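TOY LIBRARY NEWS

New shelves, new hours, and what to do about missing pieces

The toy library has moved to the ground floor at 14 Cundell Street. The entrance is on the side of the building, next to the bike rack. Strollers fit through the door without folding, and there is a ramp. If you still have the old address saved in your phone, please change it, as the upstairs room is now used by the sewing group and they have been very patient with people knocking.

Borrowing works the way it did before. A household card lets you take home 2 large toys or a mix of smaller ones, and you can keep them until the end of the following month. If another family is waiting for something, we will send a message and ask for it back sooner. Please read these messages. A few went unanswered over the winter and one train set spent most of January behind somebody's couch.

Hours

We are now open on Tuesday until 7:30 in the evening. Several parents asked for a time after work, and the old closing time of 5:00 was no good to them. Saturday mornings stay the same. The return box by the side door can be used at any hour, but only for toys in their bags. Loose parts dropped through the slot end up underneath everything else.

What's on the shelves

The collection now stands at 300 toys. Most of the new arrivals are for children under five, which is the age group that borrows the most from us and wears things out the fastest. There are more shape sorters, pull-along animals and stacking cups, and a second water table that can be reserved for a weekend.

For older children we have added marble runs, a beginner's loom and a set of magnetic tiles from Tillik. The tiles have been popular and there is already a waiting list. We also have the Sakamoto wooden railway back on loan after repairs. The bridge that used to wobble has been glued, and two curved tracks that never fit have been taken out of the box.

Board games are on the low shelf to the left of the desk. The label on each one gives the number of players and how long a game usually takes with children. Those times come from families who have played them at home, so they are longer than what is printed on the box. If you find one is badly off, tell us and we will change the label.

We are not taking in soft toys at present. They are hard to wash properly between loans and we have run out of room for them. Puzzles are still welcome if they are complete. Please do the puzzle once before you donate it – we have spent whole evenings on a harbor view that had no lighthouse.

Cleaning

Every toy is wiped down when it comes back, but we ask that you clean it before you return it. Warm water with a little dish soap is enough for plastic. Wipe wood with a damp cloth and let it dry in the open air, away from a heater. Don't soak it. Anything with batteries should be wiped on the outside only, with the batteries taken out first.

If something breaks, bring it back anyway and put a note in the bag. There is no charge for ordinary wear. We would much sooner have the broken thing than a gap on the shelf, and many repairs take only a few minutes.

Small parts and missing pieces

Each bag has a card listing what should be inside. Check it when you borrow and again when you return. If the card itself has gone missing, ask at the desk and we will print a new one.

Small toys that turn up without a bag are kept on a tray at the desk until we can match them to a set. Have a look when you come in, especially if you borrowed during the holidays. Anything still there at the end of the season goes into the treasure basket, which can be borrowed like any other item.
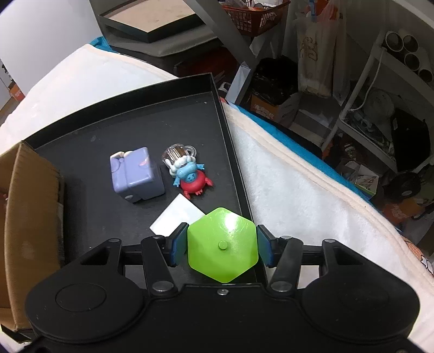 Toys for under-threes

Sets with small parts have a red sticker on the bag and are kept on the top shelf. Please don't open them in the play corner, where babies are often on the floor. If you have children of different ages at home, the desk can suggest sets that are safe for the whole family.

Membership and money

The yearly fee has not changed. Fees and the spring sale together brought in $2415, and most of that went on the new shelving and the floor mats. What was left paid for replacement batteries, laundry nets for storing small sets, and a better lamp for the repair table. Divura Hardware on the corner gave us a discount on the brackets.

Cards can be renewed at the desk or by replying to this newsletter. Give your card number and say whether your address has changed. The next toy sale will be held in the yard behind the building if it is dry, and in the hall if it is not. Drop off sale items during opening hours, in a box with your name on it.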